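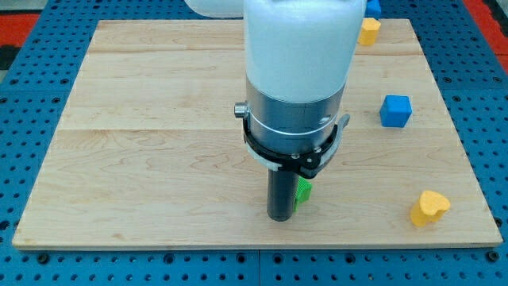

Edge-glued panel

An edge-glued panel is a flat wooden board made by joining narrow planks side by side along their long edges. It is one of the oldest and most useful ideas in woodworking — a way to get a wide surface out of trees that rarely offer one in a single piece. Tabletops, shelves, cutting boards and workbench tops are all commonly built this way.

Maple

Maple is a wonderful choice for panels. The wood is pale and blond, hard enough to take daily knocks, and its fine texture sands to a silky surface. Wavy grain, darker streaks and small knots give each plank its own character, and makers often spend a long time shuffling planks before gluing to find the best-looking order. The seams of a well-made panel can be so faint that they are easy to miss.

Construction

Plank edges are planed straight and square, coated with glue and clamped. Many makers alternate the direction of the end-grain rings to help keep the panel flat. In her workshop notes, Biljana Gashi describes a maple panel 36 inches long, left in clamps overnight and rested for 14 days before its final sanding.

Care

Panels swell and shrink across the grain as humidity changes, so fasteners should leave room for movement. Oil or wax brings out the figure beautifully.

See also: Butcher block, Breadboard end, Pegboard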